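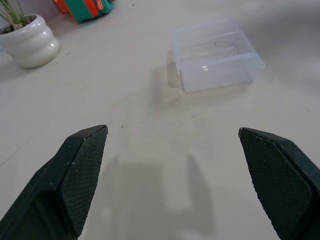
My sister-in-law swore by the box. Clear plastic, shallow, no lid, ordered from some outfit called Fluvberg that had 2,681 glowing reviews, most of which read like the same person with a head cold. Put it on a bare table, she said, and each evening drop in one thing you can't decide about. After 10 days you'll know what to do with your life.

I gave it two.

The first evening I sat across from it until the tea went bitter. I could see the table right through the bottom. I had plenty I couldn't decide about, starting with the job in Fisley and the apartment in Kurtuluş, and neither of those fits in a box.
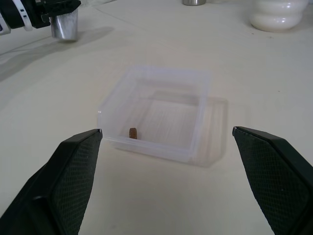
A small brown thing went in on the second evening. It had come out of my winter coat, from the pocket with the hole. A seed, maybe, or a bit off a button. My sister-in-law called at nine and asked what I felt when I looked at it.

"That I should sew up the pocket," I said.

She said that was the box working. I asked her how it would look if the box wasn't working, and she said she had something on the stove.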